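The Lost Property Counter

The bus station in Fister had a lost property counter on the lower level, between the lockers and the room where the drivers ate. I worked there for one winter. The hours were two in the afternoon until ten at night, and most of the job was writing things down in a ledger.

Every item got a number. When I started in January we were up to 3,491. Umbrellas went in a barrel, coats went on the rail, and phones went in the safe. Earbuds went in a shallow drawer under the counter, and that drawer was the hardest one to keep in order.

The trouble was that people didn't lose the whole set. They lost one bud under a seat on the Morrison bus and got off with the other one in their ear. Or they lost the case and kept both buds in a coat pocket for a week, until the buds died and they came down to see me. My supervisor wanted each case matched with its buds before it was written in the ledger, and she wanted it done at the start of the shift, before the counter opened.
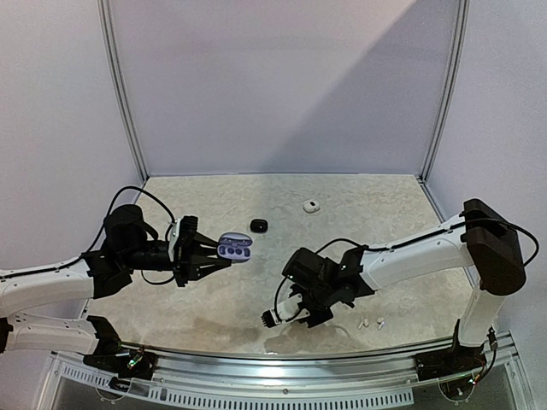
I liked the matching more than I expected to. You put everything out on one surface and you didn't pick up a second thing until you had finished with the first. I always began with the cases, and I opened them before I did anything else. A black case lying shut tells you very little, and a pair of white buds lying loose next to it tells you less, but once a case is open you can look at the shape of the hollows and rule things out. Then I tried the buds, left and right. If they sat down flat I closed the lid and wrote the number on a tag.

One night a man came in off the last bus from Drondeck. He was over 70, I would say, and he had on a good wool coat with the wrong buttons. He told me he had lost a white case with two buds in it. I asked him what make they were and he said he didn't know. They had been his wife's. He said he didn't care much about the buds, but he wanted the case.

I had two white cases that night. I put both in front of him and he didn't touch either one. He asked me to open them. I opened the first and he shook his head. I opened the second and he looked at it for a long time.

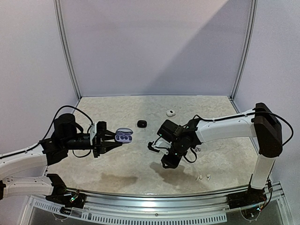
It might be hers, he said, but she kept it cleaner than that. He asked if there was any way to tell. I said sometimes there was a mark, or a scratch on the hinge. He said she didn't scratch things.

The rule was that a person had to give me one detail I could check. He thought about it. Then he said that she used to listen to the same recording at night, a man reading a train timetable from Unard, and that it put her to sleep. I told him that wasn't something I could check. He said he knew that.

I wrote down his phone number and told him we held things for 100 days. He thanked me and went up the stairs. I put the two cases back in the drawer with their tags and wiped the counter. My supervisor came by at ten for the keys and I told her about him.

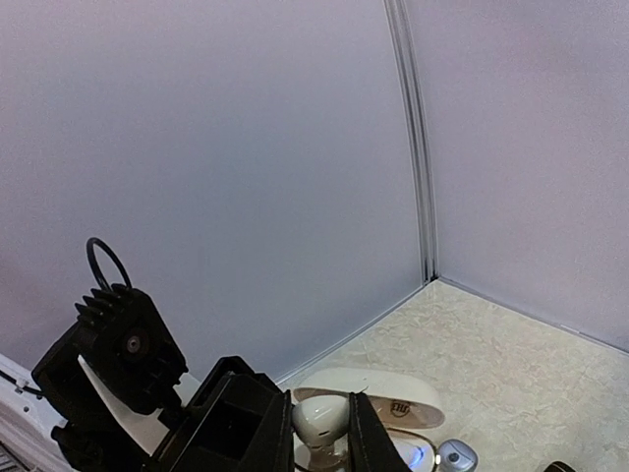
You should have given it to him, she said. I reminded her that it was her rule. She said yes, it was, and she stood there a minute with the keys in her hand. Then she asked which of the two cases he had looked at longer, and I told her the second.

She took it out of the drawer, read the tag, and found the line in the ledger. Handed in by a driver, it said, Drondeck bus, rear seat. She asked me for his phone number. I turned back a page and read it out to her while she dialed.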